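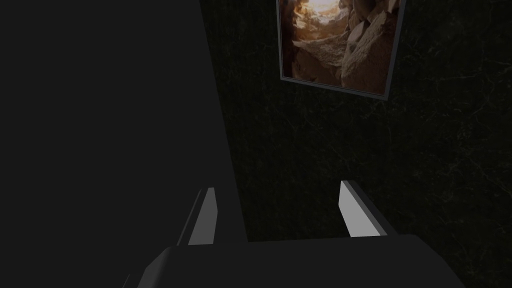
dark wall, one framed picture up near the top

Home Explore Notifications Lists
Search Flollow

OK so I have fallen completely in love with picture rails and I need to tell somebody. Thread!

A picture rail is that strip of molding up near the ceiling in old houses. You hang hooks over it, run cord down to the frame, and you never put a nail in the plaster again. You can move stuff whenever you want!!

Our place in Plenden has them in every room and I painted right over the first one thinking it was just trim (sorry, house).

12 replies 31 reposts

Signe Sjögren set me straight. She hung 47 frames in her stairwell off one long rail and moved half of them in August just for fun. I went home and ordered hooks that same night.

Things I've learned so far: old cord stretches. Use wire for anything with glass. Two hooks per frame keeps it from tipping sideways every time a truck goes by.

Also, hang lower than you think! I had everything way up high for years. Brought my grandmother's map down a foot and now I read it every morning with my coffee.

8 replies 19 likes

Ryszard Jakubowski asked about dark walls. YES. Do it. Pale mats look so good on them, and a thin gold frame at night with one lamp on, wow.

The brass hooks I got are from Piątek, the little hardware place by the bridge. They had a coffee can with more than 100 old ones in it and let me dig through the whole thing.

Next up is the hallway. I still have to scrape paint off that rail so the hooks will sit right. Tips for getting old paint out of a groove very welcome!

Show more replies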